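Hand-held gripper slips on plates and bowls, pads or linkage?

Home Projects Help > Robotics and Automation > Builds

Posted by Nélida Riquelme

I'm putting together a small tabletop arm at home in Siltmont and I'm stuck on the grippers. The arm itself isn't mounted yet. For now I work the jaws by hand, with the same finger spacing the arm will use, and record what happens so I can replay the motions later. The job is clearing dishes: pick up a plate or bowl, put it on a stack, go back for the next one.

Each jaw is a parallel linkage in black plastic with round pivots, and the finger has a dark blue pad on it. Squeezing the handle closes both jaws. I bought the linkage parts ready made and I'm using a Pekberg board to read the opening. It gives me a number from 0 to 1000, with 1000 being all the way open.

Bowls are mostly fine if I go for the rim. Plates are the trouble. Mine have raised rings on them and a low edge, and they lie flat on a cloth, so there's nothing to get under. When I come in from both sides the pads ride up and close over the top. If I push down harder the cloth bunches. I get a good lift maybe one time in three.

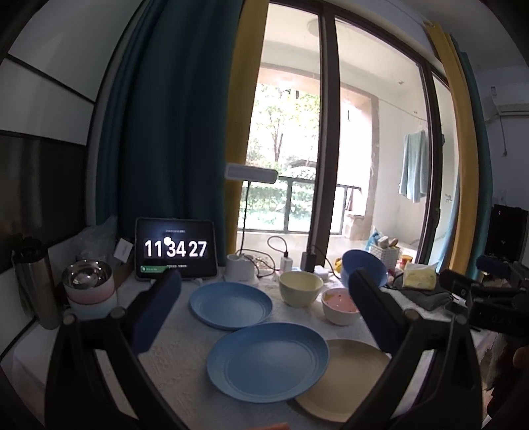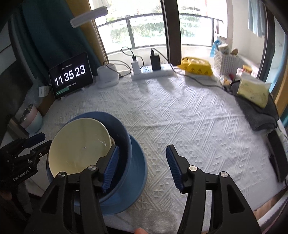 I have tried:

Fahy silicone sheet glued over the pads. Better for a few minutes, then it picked up lint from the cloth and was worse than before.

Closing slower. No difference that I can see, and it makes the recordings long. A run that used to be 200 samples is now closer to 2000.

Thinner fingertips. I sanded a spare pair down and they got under the plate edge, but they flex and the plate tips toward the weaker side.

I don't want to change the dishes, they are what I have and what the thing is supposed to handle. Should I be working on the pads or is the linkage itself wrong for this? I can print new parts but I have no way to cut metal.

Also, a smaller thing. The opening reading jumps sometimes when the jaws are nearly closed. It will go 43, 43, 200, 43. I have been deleting the bad values by hand.

Valentyna Prokopenko

I would leave the linkage alone for now and change how you pick up the plate.

A flat plate on cloth is a hard pick for any two-finger gripper that comes straight down. You're asking the pads to squeeze an edge that slopes away from them. The more force you use, the more they want to slide up. A softer pad helps a little, but the slope is still there.

What worked on my build was going for one edge, with one finger under and one finger over. You need to get the edge off the cloth first. Two ways to do that:

1. Slide the plate until it hangs past the edge of the table by the width of a finger. Then one jaw goes below and one above, and you close. It's a very reliable pick. The drawback is that your arm has to reach past the table edge, so check that before you bolt the base down.

2. Push down on one side of the plate, outside the foot ring, so the other side comes up. Many plates will tip if the foot is small. Then slip the second finger under the raised side. You need two grippers for this or a very patient hand. Some plates won't tip at all.

If one plate is already resting on another, the top one has a raised side and you can start there without doing either of these. Work from the top of the pile down, and take the plate that has nothing on it first.

On the thin fingertips, you had the right idea but sanding took the stiffness out. Print a new tip that's thin only for the last bit and gets thick quickly behind that. Put a rib down the back. Print it on its side so the layers run the length of the finger, otherwise it will snap at the step. Both tips should come off the same print. A plate tipping to one side usually means one finger bends more than the other.

For lint on silicone, wipe it with a damp cloth between runs. I did that all last November and got used to it. Ridged pads hold less lint than flat sheet, so I would peel the sheet off and go back to the pads.

One more thing on the bowls. If one bowl is sitting inside another and you hold the outer one with a finger on the inside of the rim, check that the finger has somewhere to go. The inner bowl takes up the room. I used to get the finger wedged between the two and lift both when I only wanted one. Open the jaws wide, set the outside finger first, and let the inside finger drop in last.

The reading that jumps sounds like a loose wire. Wiggle the connector with the jaws nearly closed and watch the number. Don't delete values by hand until you have ruled that out — you'll be doing it forever.

zirus_bench

use suction. way easier for plates

Valentyna Prokopenko

Suction won't seal well on raised rings unless the cup fits in the flat part in the middle, and she would need a pump. Could work, but it's a different build.

Nélida Riquelme

Thank you both. It was the connector. One pin was pushed back in the housing and only touched when the cable was bent a certain way. I reseated it and the reading is steady now down to fully closed.

The table edge won't work for me because of where the arm has to sit. Tipping works on the smaller plates and not on the big one. I'm printing the ribbed tips on their side tonight and will try those on the big plate before I touch anything else. I took the silicone off.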